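Subject: Re: [sim-grasp] gripper comparison, controller gains

Hello all,

I ran the comparison again with the suggestions from the list, in the same table setup as before.

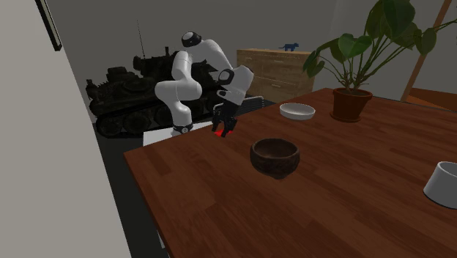 The question was if the two-finger gripper drops the small red object because of the fingers or because of the controller. I now think it is mostly the controller, but please read to the end before you change your settings.

On Marras list, in August, it was written:

> We tried both controllers with the Brestholm fingers and
> saw no difference. In my opinion the friction value is too
> low and the rest is noise. Did you try to raise the solver
> iterations to 64? With 16 the contact is very soft and the
> object creeps out when the arm starts to lift.
>
> Also, please say if you start from directly over the object
> or if you come from the side.

Thank you for this. I start from directly over the object, with the gripper pointing straight down. I did not try from the side yet.

With 16 iterations I can confirm the creeping. In 1000 trials with the Josthorpe position controller, the object was lost 64 times, nearly always in the first part of the lift. After I changed to 64 iterations it was lost 26 times. Friction was the same in both runs, so I do not agree that friction is the main thing.

Then I kept 64 iterations and used the Iltus impedance controller. Now it was lost 16 times. The fingers close more slowly and the object does not turn between them so much. The price is time — one night was not enough for the full run on my machine, and I had to continue the next evening.

Two things I am not sure of:

1. The Iltus controller has its own limit on closing force, and I could not find in which unit it is given. I left the default.

2. For small objects the fingertips go very near to the table. When they touch it, the position controller pushes and the wrist begins to shake. I set the target a little higher and the shaking stopped, but maybe this hides a wrong collision shape on the fingertip. Has somebody looked at the mesh?

I will repeat with the brown bowl next, grasped at the rim. I expect more trouble there — the wall of the bowl is curved and the pads are flat.

If someone has the Brestholm fingers with the softer pads, please send me the parameter file and I will put it in the same run.

Best regards,
the maintainer of the Marras test table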